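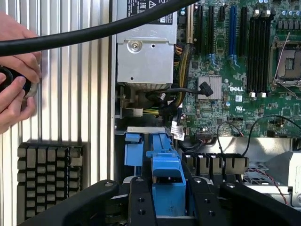
Offener Dell-Rechner, Greifer davor, eine Hand hält mit.

1. August 2022
Werkstattecke Brokville, Rubrik Basteln & Reparieren

**Rechner zerlegen: was ich mir beim Greifer abgeschaut habe**

Seit dem Frühjahr helfe ich im Projekt Mindano mit, wo wir einem Greifer beibringen, alte Rechner auseinanderzunehmen. Die Methode ist schnell erzählt: Wir führen ihn von Hand durch einen Griff, die Kamera am Handgelenk nimmt auf, und aus den Vorführungen lernt das Programm, was es beim nächsten Mal selbst machen soll. 2.406 Vorführungen sind so zusammengekommen (ja, mein Rücken weiß das auch). Und ich zerlege seitdem meine eigenen Kisten ganz anders!

**Kabel zuerst, und zwar mit der zweiten Hand**
Das deutlichste Ergebnis bisher: In einer Reihe von 111 Versuchen, Stecker zu ziehen, gingen 34 daneben, und fast alle davon, weil ein Kabel im Weg hing. Hält jemand die dicken Kabel beiseite, läuft es viel besser. Macht das zu Hause genauso. Eine Hand hält den Strang weg, die andere arbeitet. Wer allein ist und beide Hände braucht, nimmt Klettband und bindet die Kabel am Gehäuserahmen fest, aber locker.

**Am Stecker ziehen, nie an der Litze**
Klar, weiß jeder. Ich hab es trotzdem jahrelang falsch gemacht. Beim Greifer haben wir die Vorführungen aussortiert, in denen am Kabel gezogen wurde, danach wurden seine Griffe ruhiger. Erst die Rastnase drücken, dann gerade abziehen. Klemmt es, ganz leicht hin und her wackeln.

**Nach Farbe suchen**
Bei vielen Bürorechnern sind die Teile, die man anfassen soll, farbig. In unserem Dell sind Riegel und Laufwerksgriff blau. Mit denen fange ich an, bevor ich überhaupt den Schraubendreher hole. Auch das Programm kam mit den blauen Teilen am schnellsten zurecht.

**Leeren CPU-Sockel in Ruhe lassen**
Wenn der Prozessor schon draußen ist: Finger weg von der Kontaktfläche! Für den Greifer haben wir da eine Sperrzone eingetragen. Daheim tut es die Schutzkappe, falls ihr sie noch habt, sonst ein Stück steifer Karton über dem Sockel, das die Kontakte nicht berührt.

**Vier Griffe üben, dann erst loslegen**
Wir führen jeden neuen Handgriff vier Mal langsam vor, bevor wir aufnehmen. Klingt albern, aber probiert das mal mit den Halteklammern am Arbeitsspeicher. Beim ersten Mal drückt man zu fest.

Und natürlich Netzstecker raus, bevor das Gehäuse aufgeht. Das Netzteil selbst bleibt zu, da schraube ich grundsätzlich nicht dran herum. Nächstes Mal kommen Lüfter dran, sofern ich bis dahin meine Pinsel wiederfinde.

**Kommentare**

lötzinn_78: Klettband ist gut, ich nehme immer alte Haargummis. Geht auch.

Gartenzwergin: Klappt das mit dem Vorführen auch bei Notebooks? Die winzigen Stecker treiben mich in den Wahnsinn.

Werkstattecke: Haben wir noch nicht probiert, da sind mir die Greiffinger zu dick.

Kontakt | © 2022 Werkstattecke Brokville | Nach oben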